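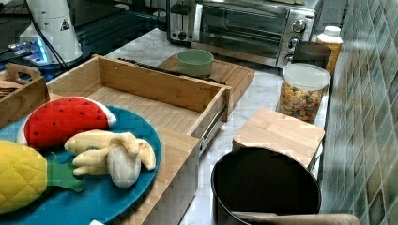

Nestor Lumbao
Course Tutor, Small Lodging Operations

Handout for Session 9: Writing the Room Listing, and What Happens After the Guest Reads It

Welcome back, everyone. Last time we got as far as room types and bed setups, and I promised we would finally get to the words themselves. Please keep this handout with your floor plans from the earlier sessions, as you will want both of them open when you do the exercise at the end.

1. Who is reading

Before you write a word, picture the person at the other end. They probably have several tabs open. They are tired, or at work, or on a bus, and they are trying to answer three or four plain questions before they give you any more of their time. Can we all sleep there? Where do I put the car? Can I cook? How far is it from the thing I am coming to town for? Everything else, and I include the lovely story of how your grandmother bought the building, can wait until those are settled.

I say this with affection, because I wrote a terrible listing once. My wife and I ran a motel of 16 units in Cladport for a good many years, and the first version of our page opened with a long paragraph about the sea air. People phoned us every evening to ask whether there was parking. There was plenty of parking! It was mentioned in the very last line, after the sea air, the sunsets and a few words about the local birdlife.

2. The order of things

Start with where you are, measured from something a stranger can find on a map. "Close to everything" is no use to anyone. "782 yards from the Nuluncombe ferry landing" is a bit fussy, but I would still take it over "a short stroll," and a reader with a heavy suitcase or a sore knee will take it too. If the walk is uphill, say so. If there is a shortcut that closes after dark, give the distance by the road.

Next come the beds. Give the size and number for each room type, and say which ones are sofa beds. A sofa bed described as "sleeps four" causes more grumbling at the front desk than almost anything else I can think of, and the grumbling always lands on whoever is working that night, who did not write the page.

Then cooking. The word "kitchenette" means very different things to different people. To some owners it is a kettle and a bar fridge, and to some guests it is a stove with an oven. So write the word if you like, but follow it right away with what is there: microwave, two-burner cooktop, sink, full-size fridge, whatever the case may be. If there are pots and plates, mention that too. If guests have to ask the office for them, mention that they have to ask.

Bathrooms, heating and cooling, internet, laundry and parking follow, in whatever order suits your place. A motel in the mountains should move heating up. A place with steep stairs should put the stairs somewhere people will see them, well before the payment page.

3. Words to be careful with

Luxurious. If your towels are truly wonderful, a guest will find out with their own face. In the listing, tell them how many towels they get.

Free. Fine to use, as long as there is no condition hiding behind it. "Free breakfast" that has to be ordered the night before is still free, but the ordering part belongs in the same sentence.

Self-contained. Long-stay guests look for this one, and to them it means they can close the door and not need you. A shared laundry is all right. A shared bathroom is not.

Family-friendly. Say what you mean by it. A crib on request, a fenced yard, a high chair in the office, a quiet road. Parents read this part slowly, and they are grateful for plain facts – I have had more thank-you notes about a bath mat than about any view.

Newly renovated. Put the date, or leave it out. One page I looked at for this course had been newly renovated for so long that the carpet in question had been replaced again.

4. A worked example

My co-tutor Ashton Mudgway has kindly let me use his notes from the Piątek Guesthouse in Zestville, where he helped the owners rewrite their page one December. The old version ran to 1,176 words. Ashton read the whole thing aloud to the owners at their own breakfast table, and by the time he got to the paragraph on curtains they were begging him to stop.

The old opening:

"Nestled in the heart of beautiful Zestville, our charming guesthouse offers a home away from home for the discerning traveler, with every comfort you could wish for."

The new opening:

"Our guesthouse is on a quiet street, two blocks from Zestville station. We have nine rooms, all with private bathrooms. Six have a queen bed, and three have a queen and a single. Parking is behind the building and costs nothing. There is no elevator, but two queen rooms are on the ground floor."

It is plain, I know. Some of you will find it too plain, and we can talk about that in class. You can put a little warmth back in further down, once the facts have been dealt with. The Piątek page still has its paragraph about the plum cake, and I would not dream of touching it.

5. House rules and the small print

Keep the check-in times, the pet rule, the smoking rule and the cancellation terms together under one heading, and use the same wording on your own page, on any booking sites and in the confirmation email. When the three disagree, the guest will quote the kindest one back to you, and I think that is fair enough. Go through all three on the same afternoon, with a cup of coffee and a pen, and do it again each time you change your rates.

6. Exercise

Write a listing for one room type at the property you chose in Session 1. Keep it to a single page. Swap with a partner, and have them write down every question they would still need to phone you about. Do not answer out loud! Take the list home, fix the listing, and bring both versions with you.

Drafts are due by 4/11/26, on paper or by email, whichever is easier for you. Ashton will be looking after the rates and seasons material in Session 10, so please bring a calculator and last year's price list if you have one.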